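Ticket 616, Hevier packing room
Opened in January, 8.40 am
By the packing desk

Morning all. I'm logging this one under Packaging because I can't find a better heading, and if it belongs somewhere else please move it and don't close it like last time.

The trouble is with the returns cartons, the plain brown ones with the dark foam insert that the Flerken units go back out in. We're meant to open them, take the unit out, leave the insert where it is and send the whole box round again. Lovely idea, saves a fortune in cardboard. Only the flaps won't survive being opened! The new tape (the Sukprasert one, we switched just before Christmas) grips so hard that when you pull it the top layer of the board comes away with it, and then the flap goes, and then you've got a box with no lid.

I kept a tally yesterday, because I knew I'd be asked. Out of 40 cartons, 37 lost at least one flap. The other three had been taped by somebody in a hurry, so I don't think they count as a success.

Things I've tried so far:

Slitting the tape down the middle with a safety knife. Better, but the side strips still hold on and rip when you fold the flaps back.

Warming the tape with the hairdryer from the first aid room, 30 seconds a side. Worked nicely on one box and did nothing on the next. Also it's very slow and I felt daft.

Peeling from the end, low and flat, the way you'd take off a plaster. Fine until the fold, then off it goes with a great ragged edge.

The foam is holding up well, by the way, I've no complaints there. It's only the board.

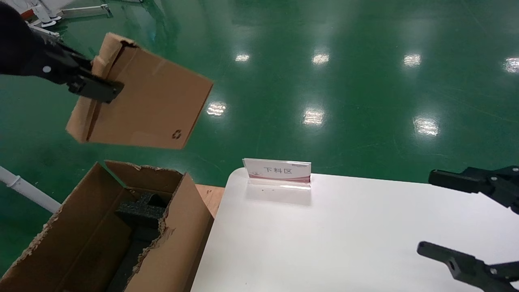 Reply from Cusine stores: we had the same bother with that tape on our smaller cartons. Have you checked which way the rolls are stored? Ours were next to the heater and the glue had gone very soft, so it soaked right into the board. We moved them to the cold cupboard and lost far fewer flaps after that. Also worth folding a bit of tape under at one end before you seal, so whoever opens it has a tab to pull.

Me again, 2.15 pm. Thank you, I hadn't thought of the heater at all, and yes, guess where our rolls live. I've shifted the lot to the shelf by the back door and I'll seal a fresh batch from those tomorrow. The tab is a good trick too, I did a few after lunch and they were much easier to get started, though one still tore at the crease.

Could somebody in purchasing tell me if we've any of the old paper tape left? Even half a case would do for a fair comparison. And do I put the flapless boxes in recycling, or hang on to them for the inserts? They're stacked nearly up to the light switch and I need the corner back.

Status: open, waiting on purchasing.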